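Mokstead Stitch Library: progress report to the Palacios Fund
9 min read
14 shares | 3 comments

Prepared by Szabolcs Hegyi, project coordinator

This report covers the second half of the grant period, from May to the end of October. The first report dealt with setting up the room, buying storage and agreeing the lending rules with the building. I will not repeat that, except where something has changed.

The grant was given for three pieces of work: to catalog the embroidery and cross stitch charts left to us by the Jarar workshop when it closed, to make them available to local stitchers, and to run a course in charting so that people can draft their own patterns from photographs and drawings. The catalog is ahead of plan. Lending is on plan. The course started late and is still catching up.

Cataloging

We reached 1,000 charts entered in September. The target for the whole grant was 1,000 by next spring, so the remaining months can go to the boxes we had left out of the original bid.

Each entry has the title if there is one, the designer if known, the finished size in stitches, the fabric count the chart was drawn for, the thread list, and the condition of the paper. Where a chart has no thread list we have written "no key" and left it at that. We talked about trying to match colors from the worked samples, but threads fade and two people looking at the same green came up with different numbers. A wrong list is worse for a stitcher than none.

The Jarar charts are mostly hand drawn on graph paper, in pencil or colored pencil, with symbols that changed over the years. The early ones use letters. Later ones use filled squares, crosses and half-filled squares, and there is a stretch in the middle where the same symbol stands for two colors on one chart, told apart by a pencil ring. We have made a single sheet that explains the symbols by period, and a copy goes out with every loan.

Not all of the collection is cross stitch. We have found 200 designs for whitework and blackwork so far, many of them table linen borders with a corner drawn separately. These were hard to enter in the same form because size in stitches does not mean much for a satin stitch motif. We added a second form for counted designs other than cross stitch and a third for surface embroidery. Going back over the entries already made took most of June.

Duplicates have been a bigger nuisance than expected. The workshop copied its popular charts by hand whenever one wore out, and small changes crept in. One sampler exists in 7 versions, with a different alphabet in the later ones and a bird that changes direction. We keep all versions under one number with a letter after it. The cleanest copy is the one we lend.

Scanning

Scanning began in July, after the delay I mentioned in the first report. We scan at a resolution that keeps the grid lines readable when printed at full size. Large charts are done in sections with two rows of overlap, then joined on screen. Joining is slow. A chart on four sheets takes most of an hour, longer if the paper has stretched.

We scan in color even when the chart is in plain pencil, since the correction marks are often in red or blue and they matter. On one floral panel a whole leaf had been shifted three squares left by a red arrow, and in a gray scan the arrow could hardly be seen against the grid.

Charts with tape on them are being held back. The old tape has gone brown and lifts the pencil if it is pulled. We asked for advice from a paper conservator, who told us to leave it alone and photograph those sheets flat instead of feeding or pressing them. That work is set down for the winter.
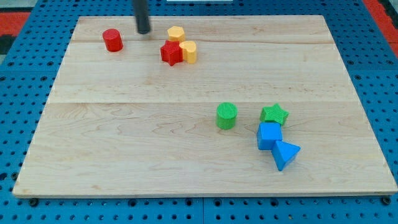

We have not put any scans online. The Jarar family gave us written permission to lend and copy for personal use inside the library, and that is as far as it goes. They are open to talking about a wider permission for the unsigned charts. Signed charts by designers who worked for the shop are a separate matter, and I would like to take proper advice before we promise anything to anyone. There is a line for this in the revised budget.

Lending

The library is open two afternoons and one evening. The evening session was added in August after borrowers with jobs told us, fairly, that they could not get to us. It is now the busiest of the three.

Borrowers may take up to 5 charts at a time and keep them for eight weeks. We started with four weeks and it was too short. A large piece can take a year or more, so for anything big we make a working copy on plain paper which the borrower can mark up and keep. People like to color in the squares as they go and we would much prefer they did it on a copy.

Returns have been good. Two charts are overdue and we are in touch with both borrowers. One chart came back with a coffee ring in the margin, clear of the design, and it has been noted on the record.

The most borrowed items are the house and garden samplers, followed by the small Christmas motifs, which went out from August onward. The large figure pieces are admired but seldom borrowed. We may have misjudged how many people want to stitch at that scale, and I suggest we put them lower down the scanning list.

We also lend hoops and floor frames. Two of the floor frames have loose side joints, and one was returned for that reason within a few days. They need gluing and a new set of wing nuts. I have a quote from a local joiner and it can be paid from the equipment line without asking for more.

The charting course

This is the part that has gone less well. The plan was for two courses of six sessions, one in spring and one in fall. The spring course did not happen because our tutor moved away, and it took until July to find another. The new tutor is very experienced in drafting by hand and less so with software, so we have changed the order of the sessions.

The course now begins with graph paper. Students choose a photograph or drawing, trace the main shapes, lay the tracing under a grid and decide square by square what stays. Only after that do they try the charting program. The people who had used software before were doubtful about this at first. Several said later that they had always ended up with far too many colors and had not known how to cut them down. Doing it on paper first makes you choose.

The program we had named in the bid was Imham. We bought the group license and it does the job, but it runs slowly on our older laptops and will not print a chart across several pages without cutting the symbols at the joins. We have worked around this by saving each chart as one large page and splitting it ourselves. I do not recommend changing programs in the middle of the course.

The fall course filled and has a waiting list. Attendance dropped a little in the third session, which covered backstitch lines and fractional stitches. The handout for that session was too dense and has been rewritten with larger diagrams. We also moved the part on quarter stitches to its own half hour, with practice on scrap fabric, because it is very hard to see from a drawing which hole the needle goes into.

Each student is to leave with one finished chart and a small stitched section to test it. The stitched test was the tutor's idea and was not in the bid. It has been useful. Colors that look well apart on a screen can sit side by side in thread and be nearly the same, and a student will find that out in an evening's stitching.

The missed spring course will be run from late winter, using the same materials. This needs your agreement to carry the tutor's fee over into the next period.

Spending

Spending is under budget overall. The main underspend is the tutor's fee for the course that did not run. Storage came in slightly over, as the flat folders we wanted had gone up in price between the bid and the order. Printing is also over because of the working copies, and I expect that to continue. I have moved a small sum from publicity to printing, within the limit you allow without approval. We have hardly needed publicity. Most new borrowers hear about us from somebody in a stitching group.

A full statement is attached, with receipts for items above the threshold.

Problems and changes

The room is damp at the north end. We have moved all paper to the south wall and keep a meter by the shelves. Readings have been acceptable since the move, and we will watch them through the winter. If they rise we will ask the building for a dehumidifier before we ask you.

Cataloging still depends on too few people. Two of our regular helpers can read the early symbols without the sheet and the rest of us cannot. Both have agreed to sit with newer helpers once a month.

Plans for the next period

Photograph the taped charts. Enter the remaining Jarar boxes, which include knitting and some filet crochet. Run the postponed charting course. Repair the floor frames. Get advice on permissions and bring you a short note on it before anything is decided.

We would also like to hold a display of finished pieces worked from the collection. Borrowers have been asked to let us know what they have completed, and the first replies have come in. It would be small, one room for a weekend in spring, and the cost can be met from what is left in publicity.

I would be glad to have your answer on the tutor's fee by the end of next month so that the dates can be confirmed with her.

Szabolcs Hegyi
Mokstead Stitch Library

3 comments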